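The Long Way to a Short Coffee

By Ute Ostermann
2024-03-04

I gave up my car in June, and the first thing I missed was the cup holder. I'd had a perfectly good one for years and never thought about it, and then there I was on the 326 bus at some awful hour of the morning with a bag on one shoulder, a coffee in my hand and no third arm to hold the pole. I spilled it on a man's newspaper. He was very nice about it, which made it worse!

So this is a story about walking to work, mostly, and about what walking does to your breakfast.

My office is on the far side of the river from my apartment. The bus gets me there fast if the bridge is clear and not at all fast if it isn't. After the newspaper business I started getting off two stops early, then four, and by the end of the summer I'd stopped getting on. I didn't plan any of it. I'd like to say I was thinking of my heart or the planet, but I was thinking about that newspaper.

The route I settled on goes down Ayala Street, past the tire shop and the church with the blue doors, along the canal for a bit, and up the steps at Gosska. I love the canal part. There's a heron most mornings (I've decided it's the same heron, and please don't write in), and a guy who sweeps the towpath in front of his houseboat as if it were his own front hall. The steps I could live without. On a cold day they're slick, and on a warm day I arrive at the top looking like I swam.

What I hadn't figured on was how many places sell coffee along the way. From the bus I'd noticed one. On foot it's more like every corner, and they all open at different times, and each one has its own crowd. Devari is where the nurses go after the night shift. It's loud and warm and smells of cardamom buns, and if you ask for oat milk you'll get it with a sigh. I went there every day for weeks before the woman at the counter said anything to me besides the price, and what she said was, "You walk funny in those." She meant my boots. She was right, I had them laced wrong, and I've had no trouble with my heel since.

Then there's Vestell, up by the steps, which is quiet and has a bench outside facing east. The coffee's better at Devari. The bench is so much better at Vestell that I go there anyway, maybe three mornings out of five, and sit for the length of one small cup before I tackle the steps. I've read most of a very long novel on that bench, all 1,288 pages of it except the last chapter, which I'm saving. My sister says I'm afraid of finishing it. My sister finishes everything — books, soup, other people's sentences.

A friend at work asked me if I get bored, going the same way all the time. I do, a little, around the tire shop. But the boredom turned out to be useful. I've settled arguments in my head there that I'd been having with people for years, and I wrote most of my mother's birthday speech between the church and the canal, saying it out loud to see if it was any good. A woman with a stroller laughed at the joke about the piano, so I kept that in.

I've also gotten fussy about gear, which I swore I'd never do. I bought a backpack with too many straps. I bought gloves with the fingertips that are supposed to work on a phone and don't. I bought a steel travel mug, and it leaked on the speech, and I went back to buying my coffee by the cup and drinking it sitting down like a civilized person.

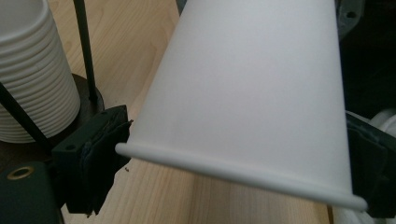 City Living Desk

Rain is the real test. I'd promised myself I'd take the bus whenever it rained, and the first wet week I did, 2 days running, and felt so cooped up by the second that I got off at the canal and walked the rest with my hood up. My shoes took until the next morning to dry. I stuffed them with the sports section, and it seemed like a fair trade for the paper I'd ruined.

If you want to try it, start with one leg of the trip. Walk home before you walk in, so it doesn't matter what you look like when you get there. Leave 20 minutes more than the map tells you, at least until you know which lights are slow. And find your bench early on. Mine has a slat missing on the left side and a view of a parking lot, and I get a bit territorial when somebody's on it.

The heron wasn't there this morning. The houseboat man said it had gone up toward the lock, where the fishing's better at this time of year, and then he went back to sweeping. I bought a cardamom bun at Devari and ate it on the steps at Gosska with my gloves off.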